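The Small Kitchen Learns to Breathe

When I moved to Urnon in July, the kitchen was the last room I looked at, and it was the room where I made the biggest mistakes. I bought too many things. In the first week I had 4 graters and no place to put down a cup.

Many people in my building have the same problem. The Wornavine houses were built for workers of the Steltex mill, who ate in the canteen, and the kitchens are narrow. The building has 182 apartments, and in most of them two persons can't cook together.
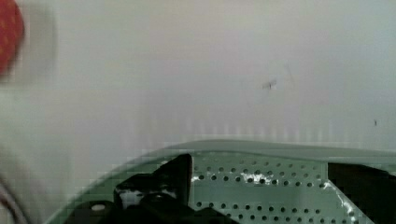
My neighbor on the stairs painted hers three times before she understood that color was not the question. She needed light over the sink. A lamp from Coman, the hardware shop near the bridge, cost her less than the paint.

I began with the drawers. Everything I did not touch during one month went into a box, and the box went to the cellar. It was not easy with the cake forms of my aunt. 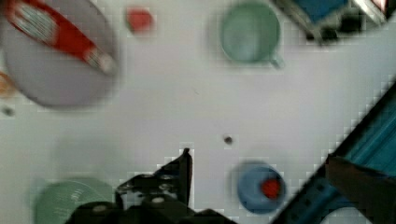

After this I could wash rice without moving the bread first. I cook more soup now, and I invite people again, even if one of them must sit in the hallway with the plate on the knees. 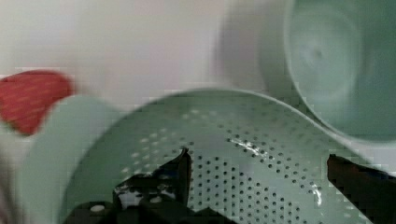 A mint-green colander with rows of small holes.

The box is still in the cellar. I went down once, for the cake forms.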